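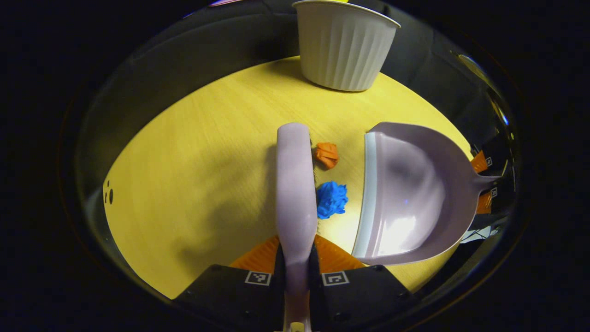
Vizepräsident und danach nur noch Gouverneur, war das ein Abstieg?

Hallo zusammen, ich sitze gerade an einem kleinen Vortrag für unseren Geschichtskreis (wir treffen uns immer in einem Hinterzimmer am Prater) und bin über etwas gestolpert, das ich nicht richtig einordnen kann. In den USA gab es im 19. Jahrhundert offenbar mehrere Leute, die erst ganz oben in Washington waren und danach in ihrem Bundesstaat noch einmal ein Amt übernommen haben. Bei uns wäre das ja, als würde ein Vizekanzler später in die Landespolitik gehen, und da würden alle gleich fragen, was denn da schiefgelaufen ist!

Mich interessiert jetzt: War das damals peinlich? Oder hatte ein Gouverneur mehr zu sagen als der Vizepräsident? Und wie kam man überhaupt auf die Liste für die Vizepräsidentschaft, wurde da im Volk abgestimmt oder haben das die Parteileute unter sich ausgemacht? Ich habe zwei Bücher aus der Bücherei hier, aber die erzählen nur die Lebensläufe runter, geboren, geheiratet, gewählt, gestorben. Mein Vortrag soll 9 Seiten haben, und ich hänge seit Tagen auf Seite zwei fest. Wer kennt sich aus?

Danke schon mal, Juwita Khoo
29. Juli 2020

Stetard
Hallo Juwita, schönes Thema! Ich würde das Wort Abstieg ganz streichen. Der Vizepräsident hatte im 19. Jahrhundert herzlich wenig zu tun. Er saß dem Senat vor, durfte bei Stimmengleichheit entscheiden und wartete ansonsten ab. Im Kabinett war er normalerweise gar nicht dabei. Ein Gouverneur in einem großen Staat wie New York hatte dagegen Posten zu vergeben, konnte gegen Gesetze sein Veto einlegen und stand jeden Tag in der Zeitung. Wer in seiner Partei etwas gelten wollte, war dort oft besser aufgehoben.

Zur Kandidatur: Die Namen wurden auf den Parteitagen gemacht. Zuerst stritt man sich über den Präsidentschaftskandidaten, manchmal über viele Wahlgänge, und wenn endlich einer feststand, suchte man jemanden dazu, der den unterlegenen Flügel beruhigte oder aus einem wackligen Staat kam. New York und Indiana waren da sehr beliebt, weil beide mal so und mal so wählten. Geld half auch, keine Frage. Vorwahlen, wie man sie heute aus dem Fernsehen kennt, gab es noch nicht.

Schau dir für den Vortrag mal Levi Morton an, der war unter Harrison Vizepräsident und wurde danach Gouverneur von New York. Und als Gegenstück Chester Arthur, bei dem aus dem unwichtigen Amt plötzlich das wichtigste wurde, nachdem Garfield gestorben war. Mit den beiden bekommst du locker drei Seiten voll (bei mir würden es sechs, ich komme immer ins Plaudern).

Cuesta_liest
Die waren doch alle reich und haben sich gegenseitig die Ämter zugeschoben, mehr steckt da meiner Meinung nach nicht dahinter. Lies lieber was über Lincoln.

Sirkley
Stetard hat das Wesentliche schon geschrieben, ich möchte nur eine Sache ergänzen. Pass bei den Senatoren auf, falls die in deinem Vortrag vorkommen! Die wurden damals noch von den Parlamenten der Einzelstaaten gewählt, die Direktwahl kam erst 1913 mit dem 17. Zusatzartikel. Ich habe das selbst einmal vor Publikum verwechselt und wurde aus der ersten Reihe korrigiert, sehr unangenehm.

Und ein Tipp zum Schreiben: Lass die Geburtsorte und Ehefrauen weg und fang mit einem Parteitag an. Überfüllte Halle, Hitze im Juni, die Delegierten brüllen durcheinander, und irgendwo in einem Hotelzimmer wird der zweite Name verhandelt. Chicago 1880 bietet sich dafür an, da haben die Republikaner 36 Wahlgänge gebraucht, bis Garfield feststand. Zeitungsberichte von damals findest du eingescannt im Netz, allerdings auf Englisch und winzig klein gedruckt.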